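3.2 床に置かれた小物と仕切り付きトレイ

本節では、共用の作業室において、小物がどこに置かれ、どのようにトレイへ戻されるかを述べる。調査はDidathamの作業室で6月に行った。この部屋では、机で仕事をする人と、床の近くで物を分類する人が、同じ時間に部屋を使うことが多い。記録した置き場所の変化は全部で1,816件であり、そのうち900件が床の上の小物に関するものであった。

Selvanayagamは、予備調査の報告の中で、床は「一時的な棚」として使われると書いている。我々の観察も、この考えとおおむね一致した。利用者は、机の上が書類や機器でふさがっているとき、容器や蓋の付いた小物をまず床に下ろす。そのあとで、トレイのどの区画に入れるかを決める。決めるまでの時間は人によって大きく違い、すぐに入れる人もいれば、夕方まで床に残しておく人もいた。

分類に用いたトレイは白いプラスチック製で、隆起によって複数の区画に分かれている。図3に、トレイと床の上の小物の位置関係を示す。円筒形の容器は横に倒れており、その手前に緑色の丸い蓋の付いた黒い物と、赤色の丸い蓋の付いた黒い物がある。三つは互いに少し離れ、ゆるい斜めの線になっている。奥では二人が椅子に座っている。このような配置を、本研究では「散開型」と呼ぶ。これに対し、小物どうしが接しているものを「密集型」と呼ぶ。

散開型の場合、利用者は小物を一つずつ拾う傾向があった。密集型の場合は、両手でまとめて持ち上げ、トレイの上で分ける例が目立った。また、蓋の色は分類の手がかりとしてよく使われた。聞き取りに応じた5名のうち3名が、物の名前を思い出すより先に、蓋の色で区画を選ぶと答えた。ただし、色と区画の対応は部屋の中で決められたものではなく、各自の習慣によるものである。そのため、ある人が緑の蓋の物を入れた区画に、別の人は赤の蓋の物を入れることがあった。

トレイの仕切り板の影響についても述べておく。高い仕切り板があると、床に座った利用者からは板の向こう側が見えにくい。Kurtuluşの聞き取りでは、板の陰にある小物を戻し忘れた経験が複数報告された。机の前に座っている人からも、床の小物への注意は向きにくいと考えられる。

図3　トレイと床の上の小物の配置（散開型）

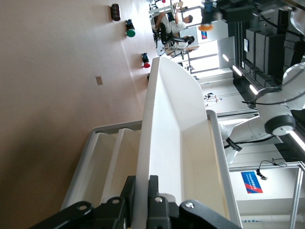
以上の点から、戻し忘れの件数を数えるときには、小物とトレイの距離だけではなく、利用者の姿勢も区別する必要があると判断した。次節では、立った姿勢、椅子に座った姿勢、床に座った姿勢に分けて結果を示す。なお、倒れた円筒形の容器は転がって位置が変わることがあるので、人が動かした場合とは別に集計した。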